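How to budget for a kitchen robot arm before you ask for the money

Posted 8 Apr 2025 by Dela Arthur

Quick one, writing this between meetings. Three people asked me for our planning sheet last month so I'm putting the lot here. It's the order we did things in for the Busamness kitchen trial, give or take. Small budget, one arm, fridge-and-worktop jobs only. If you're kitting out a factory, different page.

What you need first: a tape measure, a spreadsheet, and a simulated kitchen. The last one matters most. Get it built before anyone rings a supplier.

Step 1. Write the job list, not the shopping list

Jobs first. Ours started as 20 jobs and got cut to nine. Anything with hot oil went. Anything on the floor went. Write each job as one line: pick up what, from where, put it where. If you can't fill in all three, cross it out.

Then mark each one worktop, fridge or cupboard. You'll price reach and gripper off these marks so do it properly.
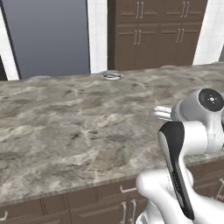 Reach is where the money goes. Longer arms cost more, weigh more, and want a heavier mount, so every extra bit of reach gets paid for twice. Measure from where the base can really stand to the furthest thing on your list. Don't use the middle of the worktop as your test point. Use something small near the back edge, like the silver ring on the marble, with a good stretch of bare counter between it and the fingers. If the model arm can get there and still turn its wrist, write that reach down. Then stop. Don't add a bit for luck, we did and it bumped us up a whole size for nothing.

Step 2. Price the arm on its own

Two quotes minimum. We had Skarnora and Dankwa. Ask both for the same things or you can't compare:

Arm and controller
Gripper, seperate line
Mount or pedestal
Cables, long enough for your room
Training, per person
Delivery, and who carries it up the stairs

That last one caught us. 1,718 on the first Dankwa quote and not a word about stairs. Had to go back and ask.

Put the gripper on its own line even if it comes bundled. You may well change it. Two fingers will do for a lot of small kitchen stuff but price a spare set of fingertips now, while you've still got a budget to put them in.

Step 3. Test the awkward jobs in the model

Easy jobs tell you nothing about cost. Run the fridge ones. Door open, shelves in, things at different heights. A piece of fruit sat on top of a container is a different reach from a little green bit lying on the shelf below, and both need the wrist to fit in past the door.

For every run note down three things: did it reach, did anything bump, how long did it take. Benedicta Ametepe kept ours in a plain table. One row per run. Nothing fancy.

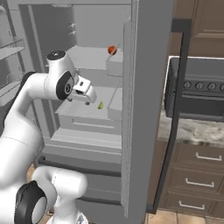
Step 4. Cost the room

People forget the room. Sockets, a bit of floor nobody walks through, somewhere for the controller to sit. If the floor is tiled check it's level before you order a pedestal. Ours wasn't in the real kitchen, and levelling feet were extra.

Doors too. Work out how far each one swings and mark it on the plan, then see where the base can stand without being in the way. Do it with doors shut as well as open. An arm parked in front of a closed fridge is an arm somebody has to move before lunch. So either pay for a mount that shifts or accept a base spot that's a bit worse for reach. We went for the worse spot. Cheaper.
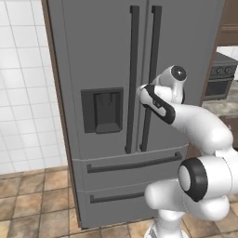 Wumpini Antwi wrote in to say the base position ought to come before the arm quotes, and that doing it afterwards cost her team a second round of pricing. Fair point. If your room is tight, swap steps 2 and 4. We got away with it as we had plenty of floor.

Step 5. Add the yearly costs

Year one always looks fine. It's year two that gets you. Put in:

Service visit
Software licence, check if it's per arm or per seat
Fingertips and covers
Staff hours for whoever looks after it

On hours, be blunt with yourself. We put in none. Obed Agbenyega then lost most of October to it, on top of his normal work. It should of been in the sheet.

Spread it over 18 months if your finance people will let you. Gives you one full service in the figures and a better idea of what it costs to keep.

Step 6. Decide what you'll buy later

Split the sheet in two. Left side, can't start without it. Right side, can wait. Be mean with the left side. Cameras beyond the first, second gripper, nicer pedestal, all on the right.

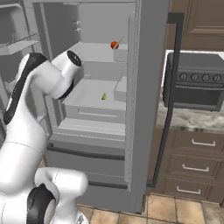 Go back to your job list and put the job number next to each item on the left. No number, move it to the right. Ours lost a Haton tool changer this way, which hurt a bit as we'd all got fond of the idea.

Step 7. Send it

One page. Total at the top, yearly cost under it, job list at the bottom. Attach the quotes. Say when each quote runs out, they do run out, and the new one is never lower.

Blank copy of the sheet is in the shared folder, or ask Augustina Abugri for it if you can't get in. I'll fix the formula in the training row when I get a minute, for now type the number in by hand.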